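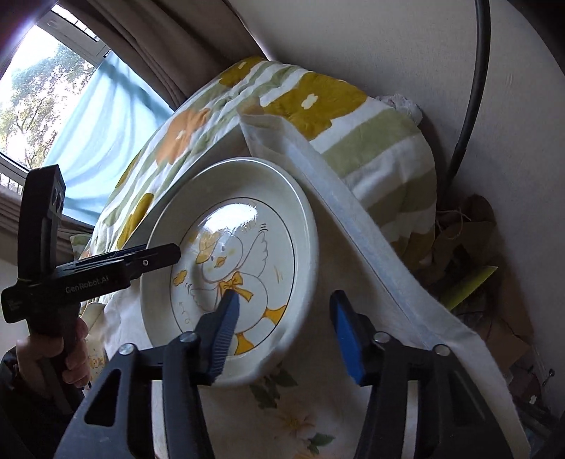
手持夹爪夹住一只画有鸭子图案的白瓷盘

关于我们

Drostura 是一家做手持夹爪和指垫的小公司，主要客户是采集家居操作数据的团队和做服务机器人的厂家。我们设计夹爪结构、浇注指垫，也承接整机的夹持测试和故障分析。公司现有员工45人，机械、电子、测试和数据四个组在同一层楼办公。

我们从哪里开始

公司最早的业务是给 Tawfik 的分拣线修夹具，后来开始自己做夹爪。第一款产品叫 Grellumel，双指结构，带橡胶类软指垫，面向餐具、瓶罐、布料这些家里常见的东西。现在还在售的是第三版。

很多客户第一次听说我们，是因为 Grellumel 第二版的一次故障，所以这一段写在前面。

二月的滑落故障

二月，一家客户在连续夹持瓷盘时报告盘子滑落。最初三次被记成操作失误，第四次盘子摔碎，操作员的手背被碎片划伤，伤口不深，当天处理后恢复工作。客户在下午3点20分打来电话，我们当晚要求所有在用的第二版停止夹持陶瓷和玻璃制品。

故障分析由测试组负责人 Yasmine Ragab 主持。她把客户退回的夹爪和库存的同批次产品放在一起，用同一种带釉面的盘子反复夹持，一共做了3435次，其中滑落86次。滑落集中在两种情况：一是只夹盘沿、盘面朝上倾斜；二是指垫用过较长时间，表面纹路已经磨平。

拆开之后查到两个原因。

第一，指垫的配方在换供应商时改过一次，硬度比图纸要求高，在光滑釉面上的摩擦力下降。来料检验只量了尺寸，没有量硬度。这是我们的漏检。

第二，右侧夹臂的一颗固定螺钉没有涂螺纹胶，反复开合以后松动，指垫的角度跟着偏。角度偏了以后，接触面变成一条窄边，盘子受力稍有变化就会转动，然后脱手。装配作业书里写了涂胶，但没有设检查点，漏涂的产品照样能通过出厂测试。

另外还有一个流程上的问题。前三次滑落客户都在反馈表里写了，我们的客服把它们归到“使用咨询”，没有转给测试组。从第一次反馈到停用通知，中间隔了九天。

召回和改动

第二版一共发出1604套，全部列入召回。我们承担往返运费，更换指垫和螺钉，重新做夹持测试后寄回。受伤操作员的医疗费用由我们支付，摔碎的物品按客户报的清单赔付。

之后改了这些地方：

指垫每批抽检硬度和摩擦力，不合格整批退回。
夹臂螺钉涂胶后画标记线，由第二个人核对并签字。
出厂测试增加倾斜夹持盘沿的项目，用真实的瓷盘做，不再用塑料替代件。
凡是反馈里出现“滑”“掉”“松”“碎”，当天转测试组，不经过客服归类。
说明书增加指垫更换周期，并附磨损对照图。

第三版夹爪沿用原来的外形，指垫纹路加深，夹臂改了螺钉的位置，方便从外侧检查标记线。第二版换件以后可以继续使用，接口与第三版通用。

我们现在怎么测试

测试分两处进行。实验室里做寿命和受力测试，夹具固定，数据自动记录。另一处是按普通住家布置的房间，由测试员手持夹爪操作日常物品，盘子、杯子、毛巾、包装袋都在清单里。釉面的反光、盘沿的弧度、盘底的圈足高低，都会影响夹持，这些在实验室里不容易一次碰全。

测试员进入房间前要戴护目镜和防割手套。夹持易碎物品时，下方铺布或软垫，高度不超过床面。一只盘子在测试中掉落过就停止使用，不论有没有看得见的裂纹。

与 Drullitz 的合作

召回期间我们请 Drullitz 做独立复测。对方重复了我们的瓷盘试验，对硬度问题的判断与我们一致，同时指出我们的样品没有覆盖带水的盘面。湿盘试验已经加进第三版的测试计划，目前的建议是：盘面有水时先擦干再夹，不要只夹盘沿。

报告故障

使用中出现滑落、异响、夹臂松动或指垫脱开，请先停用，保留原样，不要自行拧紧螺钉。把夹爪编号、所夹物品和大致使用时间发给测试组，有照片或录像请一并附上。有人受伤时请直接打电话，夜间有人值班。

二月故障的完整分析报告可以向测试组索取，客户和非客户都可以要。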